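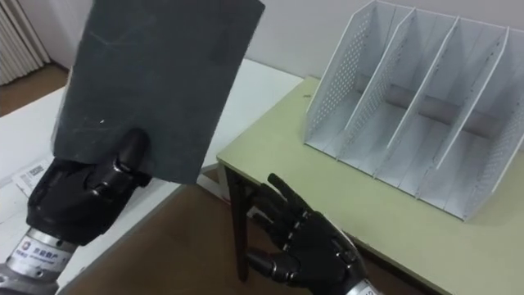 Figure 7.1 Left hand gripping a dark board along its lower edge, right hand open. The file organizer is on the table to the right.

Chapter 7
Two Hands, One Object

In the chapters before this one, each hand worked alone. You mounted it on the wrist, you checked every finger joint, and you wrote the short program that opens and closes the fingers on a block. If you did the exercises of Chapter 6, you have a hand that can pick up a block from a fixed place and put it in another fixed place. This is already much for a machine that was put together on a kitchen table or in a shared workshop.

Now we take a flat thing. Flat things are more difficult than blocks, and the reason is easy to feel if you try with your own hands. Take a stiff piece of card by one edge, between the fingers and the palm, and turn your wrist slowly. The far edge moves a long way, although your fingers move only a little. A small error at the grip becomes a large error at the other end. With a block you never notice this – the other end of a block is too near.

The task for the whole chapter is to put a board upright into one compartment of a desktop organizer. The organizer in Figure 7.1 has four upright compartments, and all of them are empty. The dividers slope down from the back to the front, and this is useful to us. At the front the walls are low, so a board can come in over them with its lower corner first, and only then meet the higher part of the walls. If your organizer has walls of the same height everywhere, the exercises can still be done, but please read Section 7.5 before Section 7.4.

What you need

One pair of hands, mounted and calibrated as in Chapter 5. Owners of the Cedholm kit should have the second version of the thumb bracket. The first version bends under a side load, and you will look for the fault in your program for a whole evening, as I did.

One board, stiff and light. Foam board is good. Do not use thin paper or soft card in this chapter, they come back in Chapter 9. A matte surface is easier for the camera than a shiny one. Scratches do not matter.

One organizer with compartments clearly wider than the board is thick. It should rest flat on the table and not rock.

A table that stays where it is. In our workshop in Bristthorpe we lost most of one January to a table that moved a little every time somebody leaned on it. Now there is tape on the floor at each leg, and we look at the tape before every session.

How the chapter is divided

Section 7.1 is about where to hold the board. In the figure the fingers wrap over the bottom margin, and the face of the board stays mostly free. You will compare this grip with a grip at the side edge and write down how far the top corner swings in each case.

Section 7.2 introduces the second hand. Many readers want to close both hands on the board at once. I ask you to wait with this. When two hands hold one stiff object, every small disagreement between the arms goes into the object or into the finger joints, and the finger joints are more expensive. First the right hand only waits, open, with the fingers spread. Then it touches. Holding comes last.

Section 7.3 treats the hand-over from left to right. The method is the one used by Rajkumari Goel in her notes for the Thakur evening course, with her kind permission, and I changed only the names of the variables. Her students made 147 hand-overs in the first term, and the table at the end of the section is made from their log sheets.

Sections 7.4 and 7.5 are the insertion, first into a compartment with a low front and then into one with straight walls. Section 7.6 is a list of faults, with the most frequent first.

Before you begin

Set the closing force to the lowest value at which the board does not slip, and then add 2 steps. Keep this number in your notebook, you will need it in every section.

Put the stop button where you can reach it without crossing in front of the arms. If you work with another person, decide before power-on who has the button, and say it aloud.

Do the first runs with the organizer taken away. The arm goes through the full movement with the board in the hand and nothing on the table. When 3 runs in a row look the same to you, put the organizer back and start with Exercise 7.1.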